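Recogida de demostraciones (robótica)

Proceso de reunir ejemplos para que un sistema aprenda una tarea por imitación. En Neneck, proyecto de Prustus, la tarea es de flores artificiales -- tallos finos, hojas sueltas, pétalos de tela. Hasta 660 episodios por tarea.

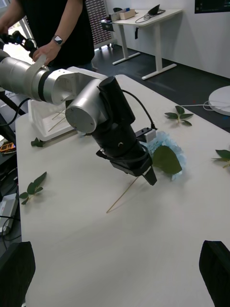
Milagros Ccori objeta que guiar el brazo a mano da trayectorias poco naturales y que convendría filtrarlas antes de entrenar. Sin respuesta en la documentacion, de momento.

Agarre: por el tallo o por la flor, se anota en cada episodio. 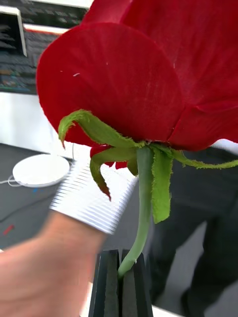

Los fallos tambien se guardan, etiquetados aparte. En agosto, 115 descartados por registro incompleto.

Variación: cambia la posición de las piezas entre episodios, 4 disposiciones de partida.

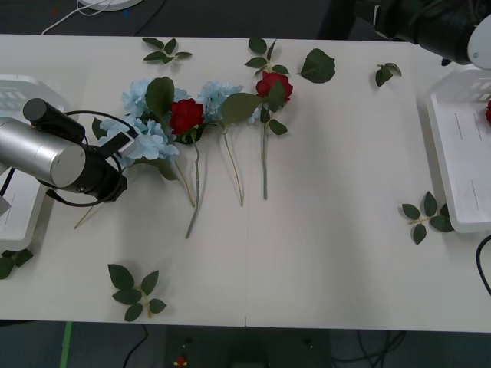 Rosas y flores azules entre dos cestas blancas, con dos brazos robóticos.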